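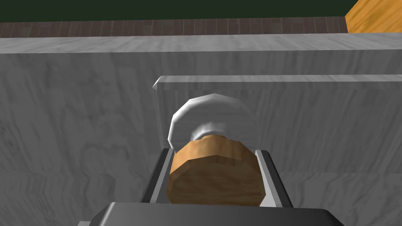 *Holding on by the short wooden cylinder, in the simulated house we use at Emelstead.*

I have been writing house rules for household robots for a good while now, first on paper napkins and later in a proper shared file, and I'd like to make a friendly case for keeping those rules short. The draft standard going around this October has 42 clauses on grasping alone. I read all of them over two pots of coffee, and I liked plenty of them! But I kept thinking of Deisy Chávez, who trained me at Dekine and kept her whole rulebook on one index card. It had nine lines. The first one was "Know what you're holding before you move it," and I have yet to see a clause that improves on it.

The second line on her card was about fingers. Open them well before you get to the counter, and come down slowly. I've watched people skip that in simulation, where a bumped countertop costs you a reset and nothing more, and then carry the habit straight over to a real kitchen.
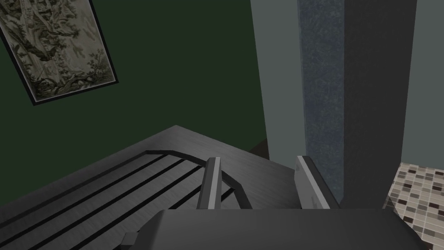
## Test the whole house

My bigger quarrel with the draft is that it treats a home as a set of work surfaces. You pass the counter test, you pass the table test, and you get your certificate. But people live in the in-between places too — the hallways, the spot by the bathroom door where two grown adults can't pass each other without one of them apologizing. A robot with two arms has to think about both elbows there, and the draft gives that a single sentence.

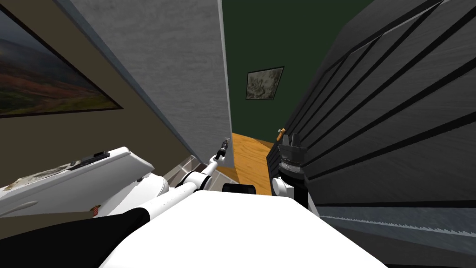

So my proposal, which I've already sent to the folks at Zundeleck, is that any robot sold for home use should do 100 simulated runs through tight spaces before anyone signs a thing. Log every touch, even the gentle ones. Make the maker publish the log in plain words, so my mother could read it. And let the reviewers choose the rooms, please, bathrooms included, with the furniture in place and the doors open at awkward angles.
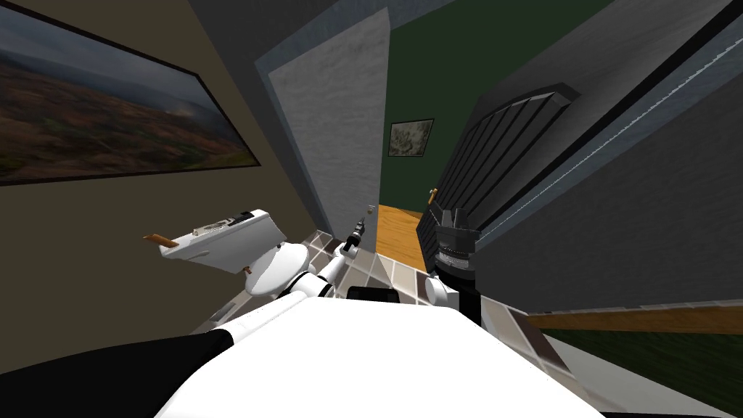 *Both arms forward in the bathroom, with the doorway ahead.*

I know the answer I'll get, that short rules leave too much to judgment. Maybe so. I'd still like the judgment to come from someone who has spent an afternoon watching a gripper near a doorframe, and I'd like that person to have a card they can remember. Comments on the draft are open until the end of the month, and I hope you'll send one in, even if you think I'm wrong about the card.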